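4. Registering a newly arrived household

This section is for intake desk staff at the Laltbridge and Lindsay reception offices. It covers creating a household record in Limix, from first sign-in to the printed appointment slip. It assumes you have your login and have read section 3, or at least scrolled past it with intent.

Before you start

You will need the household's arrival papers, if they have any. Many people who have been forced from their homes did not stop to collect the paperwork, and Limix can cope with that. It copes less well with the back button, so please don't use it.

Book an interpreter before you open the record. Limix logs you out after 4 minutes without typing, and it does not regard waiting on hold as typing.

4.1 Opening the record

1. Sign in and choose Intake from the left-hand menu. If you see Archive where Intake should be, you are in last year's version. Sign out and use the link on the staff page.

2. Select New household. Do not select New case. A case is a legal matter attached to a household, and creating one by mistake sends a letter to a lawyer, who will answer it.

3. Enter the name of the contact adult exactly as they give it. If the person uses one name only, type it in the Family name field and tick Single name. Never put a dash, a full stop or "unknown" in the other field. We have 61 people on file whose first name is Unknown, and the merge tool believes they are all related.

4. Enter the date of birth. If only the year is known, fill in the year and leave the rest blank. Earlier versions filled the gap with the first of January.

5. Choose a preferred language for speaking and another for reading. They are separate fields and they are often different. Ask about both.

Caution: The Country of origin and Last country of residence fields look alike and sit side by side. Someone who has lived in a camp across the border for years will have a different answer for each. Getting them backwards can delay a claim by months.

4.2 Adding family members

1. Select Add person. Repeat for each member of the household who is present.

2. For relatives who are not present, use Add absent relative and choose Whereabouts known or Whereabouts not known. Please let the person tell you this at their own speed. The form will wait, subject to the 4 minutes mentioned earlier, so tap the space bar in the Notes field now and then.

3. Children who have arrived with an adult who isn't a parent must be flagged with code 219. The flag goes to the child welfare team the same day. Don't hold it back until you are certain of the relationship, as working that out is the team's job.

Note: Limix has no limit on household size, but the printed form has eight lines. For larger households, print a second form and staple it. The stapler at Lindsay is chained to the counter for reasons that predate this manual.

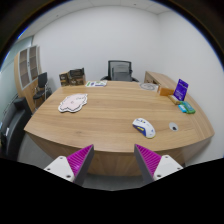 4.3 Housing preference and temporary placement

1. Open the Placement tab. Set Arrival status to Same night if the household has nowhere to sleep. This moves them to the top of the list and rings the duty phone.

2. Record any access needs, such as stairs, a shared bathroom or a ground-floor room. Be specific. "Bad leg" has been read by the placement desk in some very creative ways.

3. Tick Near relatives if the household has family in the area, and add the suburb or town. The placement desk can't always honour it, but it does look.

4. Press Save, then wait for the green bar. Pressing Save twice creates two households and, briefly, two sets of keys.

4.4 Printing the appointment slip

1. Select Print slip and pick the language. If the language isn't listed, print in English and ask the interpreter to read it aloud while the person writes down the time and address.

2. Check that the household number begins with your office code. A number that starts with zero is a test record and will be wiped overnight.

3. Hand over the slip and the transit pass together.

If something goes wrong

Error 2091 means the record is open on another screen, which is nearly always your own, in another tab. Close it and try again.

If the page goes blank, don't refresh. Write the details on the paper form and ring the Cirnanent help desk. They will ask whether you refreshed.

If the contact adult wants to stop, let them. Choose Save as partial and book a second visit. A partial record stays open until you finish it, and a Same night placement goes ahead regardless.

Section last revised September 24, 2024. The next revision is due in April, when the Save button is to be moved to the other side of the screen.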